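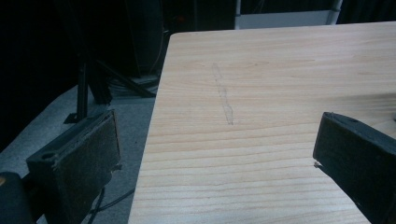 Ich habe eine Umzugsliste mit 1171 Zeilen geerbt. Geerbt ist vielleicht das falsche Wort, ich habe sie mir im Juni aus dem Internet heruntergeladen, freiwillig und bei klarem Verstand, weil ich dachte, ein Umzug sei ein Problem, das man mit einer Tabelle lösen kann. Zeile 1 lautet »Ruhe bewahren«. Da hätte ich schon aufhören können.

Wir sind von Nondano nach Landum gezogen. Wer die beiden Orte kennt, weiß, dass man dafür mit dem Auto kaum länger braucht als für ein anständiges Frühstück. Alle haben uns gesagt, das sei ja dann gar kein richtiger Umzug. Diese Leute haben uns anschließend nicht beim Tragen geholfen.

Die Spedition hieß Głowacki und war sehr gut. Das schreibe ich so deutlich hin, damit das Folgende nicht als Beschwerde missverstanden wird. Die Herren kamen um sieben Uhr morgens, tranken keinen Kaffee, redeten wenig und trugen unser gesamtes Leben in einem Tempo aus dem Haus, das ich als leicht kränkend empfand. Ich hatte mir vorgestellt, man würde an manchen Möbeln kurz innehalten. Der Sessel, in dem ich meine Diplomarbeit nicht geschrieben habe, war schneller im Lastwagen als ich in den Schuhen.

Das eigentliche Thema sind aber die Kartons. Man bekommt ja überall den Rat, sie zu beschriften. Also haben wir beschriftet. Am Anfang schreibt man noch wie ein Archivar: »Küche, Oberschrank links, Gewürze A bis M«. Gegen Mittag steht da »Küche«. Am Abend steht da »Zeug«, und auf den letzten Kartons, die irgendwann nach Mitternacht zugeklebt wurden, steht gar nichts mehr oder, in einem Fall, ein Fragezeichen. Der mit dem Fragezeichen ist bis heute zu. Ich gehe abends an ihm vorbei und nicke ihm zu.

Von den Zeug-Kartons haben wir 22. Ich habe sie gezählt, als ich eigentlich das Bett aufbauen sollte. In einem war ein Wasserkocher, eingewickelt in ein Sommerkleid, dazu die Steuerunterlagen und eine halbe Tüte Blumenerde. Ich weiß noch, dass mir diese Kombination beim Packen vollkommen logisch vorkam. Es ging da um Hohlräume, glaube ich. In allen Ratgebern steht, man solle Hohlräume füllen.

Dann das Ummelden. Das Amt in Landum verlangt eine Bescheinigung vom Vermieter, der Vermieter verlangt eine Bestätigung vom Amt, und beide verweisen auf ein Formular, das man online ausfüllen, ausdrucken, unterschreiben und wieder einscannen muss. Der Drucker war natürlich in einem Zeug-Karton. Meine Wartenummer war die 1523. Ich habe mir lange überlegt, ob das bedeutet, dass vor mir wirklich so viele Menschen nach Landum gezogen sind, und wo die jetzt alle wohnen. Im Supermarkt sind sie jedenfalls nicht, da sind immer nur ich und der Herr mit dem Leergut.

Ach ja, und der Internetanschluss. Der Anbieter heißt Kidari und hat eine sehr freundliche Warteschleife mit Panflöte. Man könne uns einen Techniker schicken, der komme zwischen acht und achtzehn Uhr. Er kam um zehn vor sechs, sah sich die Dose an, sagte »Oh« und ging wieder. Seitdem lebe ich in der Erwartung eines zweiten Technikers, der vielleicht einen ganzen Satz sagt.

Auspacken wollten wir nach System. Jeden Abend zwei Kartons, erst das Nötige, dann das Schöne. Das hat so lange gut funktioniert, bis uns auffiel, dass wir über die Frage, was nötig ist, offenbar nie gesprochen haben. Ich finde: Töpfe. Der andere Teil dieses Haushalts findet: Lampen. Also gab es belegte Brote bei hervorragender Beleuchtung.

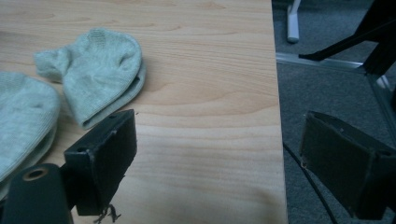
Socken: ausgepackt. Immerhin.

Mit der Kleidung ging es dann erstaunlich flott. Kleidung ist dankbar, man legt sie irgendwohin, und schon wohnt sie dort. Bücher dagegen wollen eine Meinung von einem. Alphabetisch, nach Farbe, nach gelesen und ungelesen? Letzteres habe ich probiert und nach einem Regalbrett wieder aufgegeben – das Verhältnis war nicht zum Vorzeigen.

Was ich bisher vermisse, ist die Käsereibe, das gute Brotmesser und das Ladekabel für die Zahnbürste. Die Käsereibe vermute ich bei den Gewürzen, die Gewürze vermute ich bei den Winterjacken, und die Winterjacken haben wir wohl in Nondano im Keller hängen lassen. Die Nachmieter haben sich noch nicht gemeldet. Entweder haben sie den Keller noch nicht gefunden oder sie frieren leicht.

In der Tabelle bin ich inzwischen bei Zeile 2. Da steht »Rechtzeitig anfangen«.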